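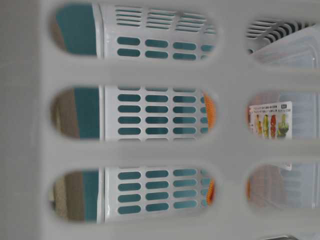 Matvii Kobzar wrote in to ask whether small bits drop through the holes, and would I please say so on the page this time. Fair enough! Pegs stay put, hairgrips don't, and a pen can poke through a slot if you drop it in point first.

So, the Setari basket. It's white plastic, with rounded slots all the way up the walls and a thick rounded rim that's kind to your hands when you've got a full load. I've had mine since September and it has done socks, potatoes, bath toys and (for one long week) the cat's blankets. I rinse it under the shower - the slots let the water straight out - and leave it upside down on the mat.

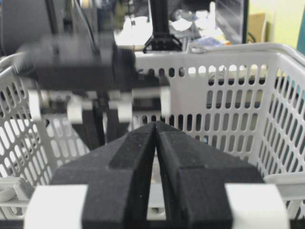 Photo: Clerinik / Nandon

The holes are taller than they are wide, so a tea towel hooks through them nicely if you want a liner. White is the only colour I stock. It weighs 500 g, costs 185 crowns, and postage is 19 on top. Order before noon and I'll try to get it out the same afternoon.

Contact | © Nandon | Back to top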